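Mon 28 November

UNAMBERG CHURCHES QUESTION THE RUSH TO PRAYER APPS

Council asks congregations to hold off on paid devotion programs until the claims behind them are tested

UNAMBERG - The Unamberg Interfaith Council today asked its member congregations to wait before signing up for paid prayer apps, including Etix, a subscription program now being offered to parishes across the Somard valley.

The sales material promises a "deeper spiritual life in 24 days." The council asked how that was measured and has yet to get a clear answer.

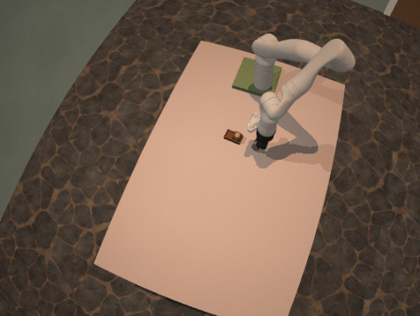 "I have been praying for 50 years and I couldn't tell you how deep I am," said Marisol Escobar, who chairs the council. "I would like to know how a phone can."

In July, the council sent a survey to 4,000 households and received 1,777 replies. Many people said they had tried a devotion app. Far fewer were still using one when the survey reached them. The council warns that a survey of this kind leans toward people who like filling in surveys, and it does not claim the results settle anything.

Members did not all agree. Anas Akl, who leads a Friday study circle, said daily reminders helped some younger people keep a habit of prayer. He still objects to the streak counter, which resets to zero after one missed day.

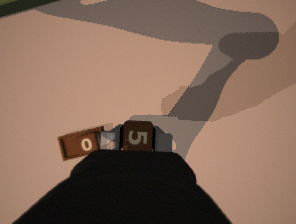
Damir Golob

The council also wants to know what happens to prayer requests typed into these programs. People write down illnesses, debts and family troubles. The privacy terms the council read run long and say little - at least to a lay reader.

Congregations that have already paid are urged to ask for the refund terms in writing. Others are invited to an open discussion at Lei Hall, led by Bilal Shboul. Admission is free and no registration is needed.

Media contact: Guangming Tang, Unamberg Interfaith Council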